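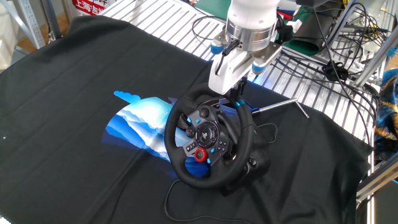
Figure 6.1 A racing wheel unit with hub buttons and a red rotary dial, set on a printed black cloth.

Chapter 6
Controls You Hold: Wheels, Dials and Buttons

In this chapter you will
describe the main parts of a hand-operated control
tell the difference between continuous and discrete inputs
explain what a centre marker is for
sketch a control layout and label it to a drawing standard
carry out a reach and grip check on a product you already own

Key terms
rim, hub, base housing, rotary dial, detent, travel, dead zone, centre marker, haptic feedback

6.1 Why start with a wheel?

Chapter 5 dealt with controls that sit flat on a surface, such as keys and sliders. Those controls are worked with the fingertips and need very little force. The wheel in Figure 6.1 belongs to another group. It is held with both hands, it turns, and it carries other controls on its hub. A single product of this kind lets us study most of the ideas in the unit without changing examples every few pages.

A racing wheel for a game console borrows its shape from a car, but the two have different jobs. A car's steering wheel is connected to the road wheels, and the driver feels the road through it. A game wheel reports an angle to the console. Any resistance the player feels has to be made inside the unit, by a spring, a rubber band or a motor. Designers at the fictional end of motorsport have borrowed in the other direction as well, and many real racing cars now have hubs crowded with switches.

6.2 The parts of the unit

The rim is the part the hands hold. In the unit shown, it is covered in a black, leather-like material with visible stitching. Rim coverings are chosen for grip, wear and feel. A smooth, hard plastic rim is cheap to mould and easy to wipe clean, but it becomes slippery when the player's hands are warm. A stitched covering costs more to fit. The seam should be placed where the fingers will not rub on it for long periods.

Near the top of the rim is a small blue marker. This is the centre marker. When a wheel can turn through more than one full revolution, the player may lose track of which way up it is. A mark in a contrasting colour can be picked up from the corner of the eye while attention stays on the screen.

The hub is the central part. It is usually where the maker's symbol goes, and in Figure 6.1 a circular PlayStation-style logo sits there with buttons around it. Most of the buttons on a hub are pressed with the thumbs while the fingers stay on the rim, so their distance from the rim matters more than their distance from each other.

The base housing is the body behind and beneath the rim. In a typical unit it contains the shaft, the bearings, the sensor that reads the angle and whatever supplies the resistance. It also has to stay still. A table clamp is the usual answer, and you will look at clamp design in Section 6.7.

6.3 Colour as a label

Look again at the red dial just below the hub. Nearly everything else on the unit is black or dark grey, with a few small touches of blue. The dial is the first control most people notice.

Colour works as a label only when it is used sparingly. If six controls on a panel are red, the reader learns nothing from the red. Colour should also be backed up by shape or position, as some users cannot tell certain colours apart. A round dial that turns feels different from a button that is pushed, and a player can find it by touch.

6.4 Continuous and discrete inputs

A continuous input can take any value within its range. The angle of a wheel is the usual case. A discrete input has a fixed set of values. A push button has two, pressed and not pressed.

A rotary dial can be either. The volume control on an old radio turns smoothly and is continuous. A dial with detents clicks from one position to the next and is discrete. You cannot always tell which kind you have by looking at it, and a photograph will not settle the question. Turn it and feel for the clicks.

Worked case: the Sadora dial

The Sadora is a small tabletop control panel used in the exercises for this unit. Its selector dial has 10 positions spread evenly over 270 degrees, with a stop at each end. There are nine gaps between the positions, so each click is 270 ÷ 9 = 30 degrees of travel.

Students often divide by the number of positions instead of the number of gaps. Draw the dial first, mark the end stops, then count the spaces between marks.

6.5 Cables

Cables are easily forgotten in a design sketch, yet they decide where a product can be placed. A cable that leaves from the underside needs clearance below the housing. One that leaves from the side takes up table width. In both cases there should be enough slack that turning the wheel does not drag on the connector. When you draw a product, draw its cables too, with the exit point and the direction marked.

Activity 6A: Grip and reach check

You will need a game controller, a bicycle handlebar or any other control held in both hands, a ruler marked in millimetres and a sheet of plain paper.

1. Hold the control as you would in normal use. Ask a partner to mark the position of each thumb with a small piece of masking tape.
2. Measure from the tape to every button or lever the thumb is meant to reach.
3. Record the measurements in a table with one row for each control.
4. Swap places and repeat. Keep the two sets of results in separate columns.
5. Circle any control that one of you could reach only by letting go.

Keep your table. You will use it again in Activity 6C, where the results are compared with the hand-size chart in Appendix B.

Check your understanding

Name the part of a wheel unit that stays still while the rim turns.
Give one advantage and one drawback of a stitched rim covering.
A dial has six positions spread evenly over 300 degrees, with a stop at each end. Find the travel per click.
Sketch a hub with four buttons and one dial. Label each control as continuous or discrete.

6.6 Reading an angle

The simplest way to read the angle of a shaft is with a potentiometer, a resistor with a sliding contact. As the shaft turns, the contact moves and the voltage changes. Potentiometers are cheap and easy to wire. They also wear, and a worn track gives a jumpy reading. The next pages compare the potentiometer with two sensors that have no rubbing contact, the optical encoder and the magnetic encoder.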